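Equipment > Benchtop Cells > Two-Arm > Kimden 2

Overview Configurations Budget Notes Spares Ask Us

Kimden 2 Two-Arm Bench Cell

The Kimden 2 is a pair of small arms on one shared mounting plate, with walls on three sides and a tabletop between them. It is the cell people buy after they have bought one arm and tried to fold something with it.

Grernero has been building these since the original Kimden, a fine machine that weighed as much as a piano and was about as easy to get up a flight of stairs. The second version goes through an ordinary door. Measure yours anyway.

What arrives

Two arms, left and right, bolted to the plate and checked as a pair. Two grippers. Wall panels and frame posts, flat packed. Cables, already longer than you think you need. A power supply for each side. A printed manual by Ermanno D'Amico, who does not believe in short manuals.

What does not arrive

A computer. A table to put the cell on. Anything to pick up. Customers have phoned about all three, so please read this paragraph twice before you send the purchase order. The computer in particular should have its own budget line, and whoever signs for it should know that the old one under the desk will not do.

Planning the money

The arms are the part everyone prices, and they are seldom the part that hurts. Marisol Quintero handles our quotes and asks every buyer for the same few things: who will run the cell, how many hours a week, and what it will be handling. Soft goods are hard on finger tips. Small round items are hard on everybody's patience. If your answer is "a bit of everything," order the spare gripper now, while the shipping is already paid for.

Set aside 69 hours of staff time for the first month. This figure comes from our own installs and includes the afternoon spent looking for the hex key. It does not include meetings about the cell, which we have no way of estimating.

Planning the space

Leave clearance outside both shoulders. The elbows of the customer who ordered the cell will want to be in the same place as the elbows of the cell. Cable loops need room as well, and a shelf hung low over the bench will catch them sooner or later. Tatu Mrema will look over a floor sketch for free, and has seen some remarkable ones, including one with the cell drawn inside a coat closet.

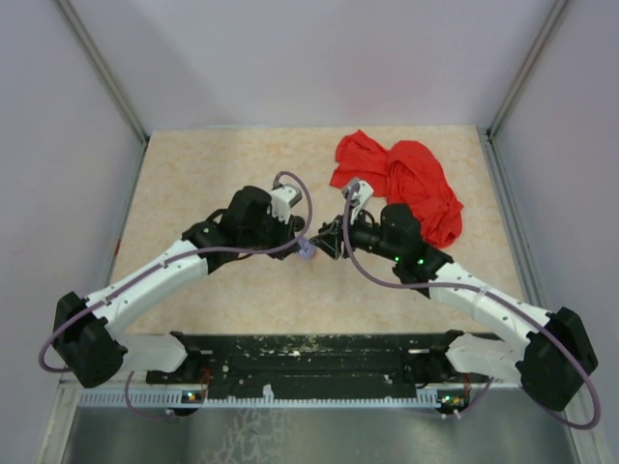 Kimden 2 at work: both grippers meet at mid-table over a small round item, with a red cloth farther back.

Configurations

Standard: both arms, white links, as supplied to most labs.
Matheson package: standard cell plus a second set of grippers and a box of finger tips. Named after the customer who kept ordering them one at a time.
Flulleck package: no walls. For people who already have walls.

Wear and spares

Finger tips are consumables. So are cables, whatever your finance office would like to call them. Order by part number 678 for the tip kit, which fits either side. Motors are sold singly and can be changed on the bench with the arm still attached to the plate. Noman Gilani can talk you through it by phone, mornings only.

Lead time

Quotes go out within two working days. Orders placed in March tend to meet everybody else's end-of-budget orders coming the other way, so expect a wait of roughly a month longer than usual. Asger Thygesen runs the schedule and cannot be bribed with pastry, though several universities have tried. Deposits are refundable until we cut the plate.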